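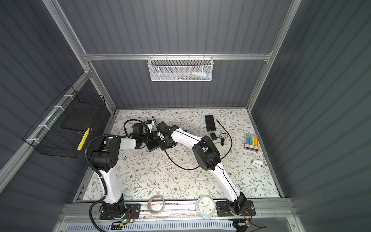
How does a robot arm know where its own hand is?

Try something before you read any further. Shut your eyes, stretch one arm out to the side, then bring your finger slowly in and touch the end of your nose. You probably managed it (or you poked yourself in the cheek, which happens to grown-ups too). Your eyes were shut the whole time, so how did your finger find the way? Your muscles and joints were sending little messages to your brain, telling it how bent your elbow was and which way your shoulder was pointing.

A robot arm has to do the same sort of thing, and in our workshop, Trakell, we have been building a pair of them that we call Lelulden. Two arms are harder than one, as you'll know if you have ever tried to pat your head and rub your tummy!

Every joint that bends or turns has a motor in it, and beside the motor sits a sensor called an encoder. The encoder measures how far the joint has turned. Imagine a clock hand going round, and somebody very patient calling out exactly where it points, 1,000 times every second. The computer listens to the encoders in all the joints, and it already knows how long each piece of arm is, so it can work out where the gripper must be. The gripper is the robot's hand, by the way, although ours has no thumb and would be hopeless at knitting.

Now for the bit that took us ages. Each arm is bolted to its own black plate on the long silver rail at the front, and the computer has to be told how far apart the arms stand. Indira Namboodiri measured the gap with a steel ruler and got 700 millimetres. Then Teodoro Barroso measured it again and got 4 millimetres more, and there was a good deal of muttering until we found he had started from the wrong bolt. Four millimetres is hardly anything if you are throwing a ball, but it matters a lot when two grippers want to meet over the same small thing.

The metal frame and ribbed grey walls mark out the arms' own patch, and the flowery mat is their table top. Stationery is good for practising on. A stapler is a lumpy, awkward shape, while highlighters in a clear case give the arms something long and flat to think about.

If you'd like to try it at home, sit opposite a friend at the kitchen table. Each of you puts one hand behind your back, and together you try to open a pencil case. You will want to talk to each other nearly all the time, and so do the two arms, only they do it down their wires.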